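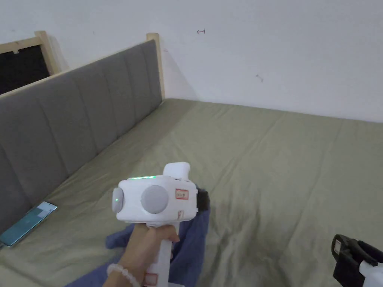 When does the winter bedding drive at Wimville start?
Collection opens on November 4, 1999, at the old Clomus store on the square, and runs for 19 days.

After last year's early frost caught so many households short of covers, the Wimville Neighbors' Fund is once again asking everyone to have a good rummage through the linen closet. Sheets, blankets, quilts and pillowcases are all welcome, in any color and any size, and it doesn't matter a bit if they've faded, so long as they're clean and have no big holes. Last winter the drive sent out 38 full bundles, a good many of them to families out toward Wostelham, and the fund would dearly love to reach 40 this time!

The Väisänen bakery has kindly offered coffee and cardamom buns to anyone dropping off a bag, so do stay and chat a while if you have the time.

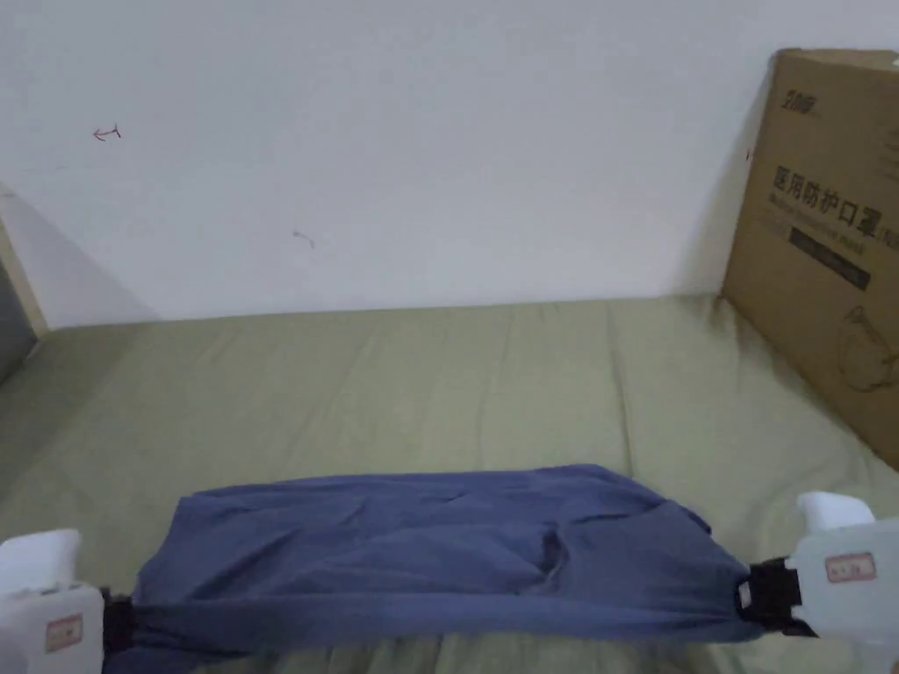

Where to bring your things

The Clomus store will be open for drop-offs until 5 each afternoon (please use the side door, as the front one sticks in damp weather). If you can, fold everything and pin a note on it with the size. Bundles go out as they are made up, and anything left over will be kept dry upstairs for a second round in February. Families who need bedding may ask at the same door.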